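[Horstead-bakers] Re: Choux shells going soft before serving

From: Urs Widmer
Date: Dec 9, 2023
To: Horstead home bakers list

We use cookies to remember your archive settings and to count visits. By continuing to read the list archive you accept this. Manage cookies | Accept

Hello everybody,

thank you for the many replies on this subject. I was away and I read them all together in one evening, so please excuse me if I repeat what somebody has already said. I quote only the part of Petersen's message that I want to answer.

Petersen wrote:
> My puffs look lovely when they come out, good colour and quite high.
> I fill them in the morning and by the afternoon coffee they are like
> wet bread. I have tried baking them longer but then the bottoms go
> too dark. I have also tried more egg and that was worse. Should I
> give up and buy the shells? My sister-in-law buys hers and says no
> one has ever noticed.

Please do not give up. I had the same trouble for a long time, and I come from a family where this pastry is made at every baptism, so you can imagine the comments.

I think there are two different problems in your message. One is that the shell is not dry inside when you take it from the oven. The other is that you fill too early. If you repair only one of them, the result will still be soft.

For the first problem, look at the pan before you look at the oven. After the flour goes in, I stir over a medium flame until there is a thin skin on the bottom of the pan and the dough moves as one piece. Many recipes say one minute. In my kitchen it is never one minute, it is nearer to three, and with the heavy pan it can be four. If there is too much water left in the dough at this point, you will be fighting it for the rest of the day.

Then the egg. You write that more egg was worse and this does not surprise me. I beat the eggs in a bowl and add them a little at a time, and I stop when the dough falls from the spoon slowly and leaves a point like a V. Sometimes there is egg left in the bowl. I keep it for brushing. The number of eggs in a recipe is only a guess by somebody who does not know your flour. I use the plain white flour from the Skelerley mill and it takes less than the one I used before.

For the dark bottoms, try a second tray under the first one, and move the rack one level up. My oven is an old Rerkov with the heat mostly from below, and before I did this I had the same colour problem as you. I start hot, at 220, and when the puffs have risen and begin to take colour I turn down to 170 and leave them. I do not open the door in the first part. When they feel light in the hand, I make a small hole in each one with the tip of a knife, at the side, and put them back with the oven turned off and a wooden spoon holding the door a little open. This is the step that changed the most for me. The steam must go somewhere.

About filling: whipped cream two hours before at the most, custard one hour. If your coffee is in the afternoon, keep the empty shells on a rack, not in a closed tin, and do not put them in the fridge. If they have become a bit soft, five minutes in a warm oven brings them back, but let them cool completely before the cream goes in or you will have soup.

On size, there was also a question from a new member about how big they should be for a buffet. I like them small, so that people can eat them in two bites and keep one hand free for the cup.

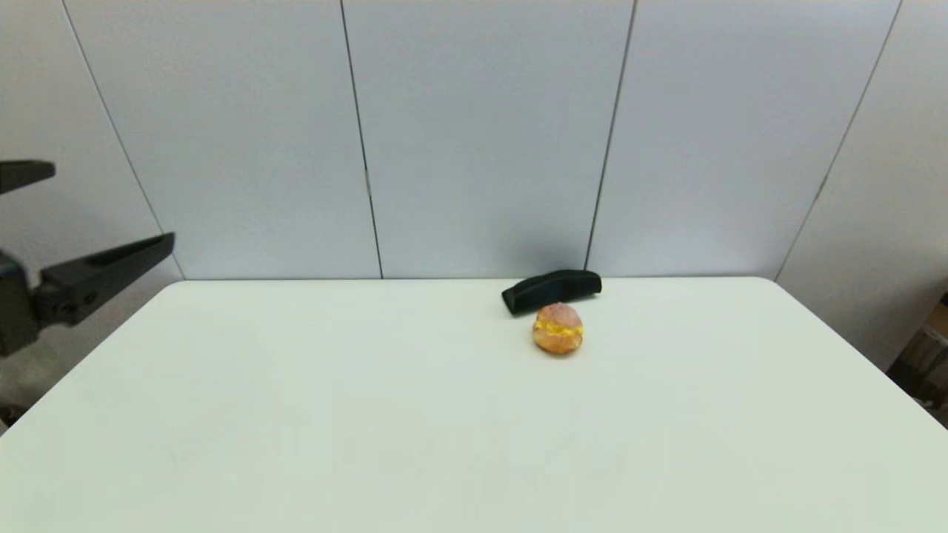

The small size, golden-brown.

I pipe with a plain nozzle, hold the bag straight up and press the little tail down with a damp finger. If you leave the tail it burns first and the whole tray looks darker than it is.

For the colour, I wait longer than feels comfortable. A pale puff is usually a wet puff, and it sinks on the rack. I would choose one that is a little too brown every time.

Petersen, you asked also if the recipe can be doubled. It can, but I prefer to make it 2 times. With a double quantity the dough on the bottom of the pan dries before the top, and my arm is not young any more. For one batch I take 100 grams of butter, a quarter litre of water, 150 grams of flour, a pinch of salt, and up to four eggs.

Your sister-in-law may be right about bought shells, I have never tried them. But they will also go soft if she fills them in the morning.

One question from my side. Has anybody frozen the piped dough before baking? I have read that it works – you pipe on paper, freeze, and bake directly from frozen with a few more minutes. I would like to prepare some before the holidays and I am afraid to lose a whole tray of them. If somebody has done it with an older oven, please write how long you gave them.

With kind regards,
Urs Widmer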